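October 24, 2026

I spent most of this week at the Clesville shop comparing finger pads for the hand-held grippers. We have three sets on the shelf and I wanted to settle on one before the December order goes in.

The first set is the stiff one from Mudgway. It closes evenly, but it needs a lot of squeeze on anything round. The second is softer and has ribs on the inside. The third is the same shape as the second with a thinner wall, and I gave up on it after 11 tries with a paper cup.

Meenakshi Kandasamy lent me her notes on camera placement, so I also looked at how much each camera sees past the fingers.
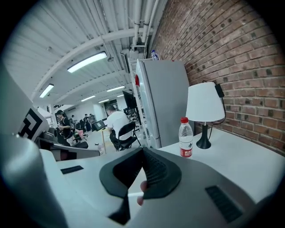
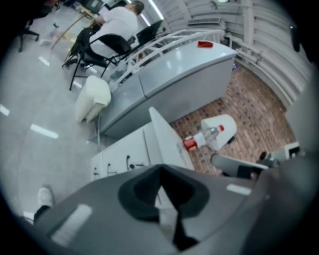 Two views from gripper cameras, then one from head height.

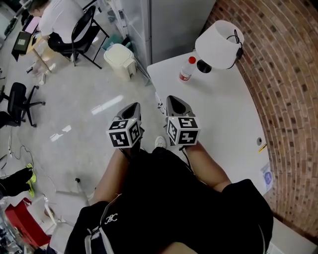 The wide lens takes some getting used to. Straight edges bend near the border, and I kept misjudging how far away the table was when I went back through the clips. The marker cubes help with that. I printed mine at 100 percent scale and checked them with a ruler, after getting it wrong last time.

For now I'm going with the ribbed pads. They cost a bit more through Grallico, and shipping takes five weeks, so I'll order two spare pairs as well. My wrists get sore after around an hour with both grippers, and next I want to try moving the handle back a little.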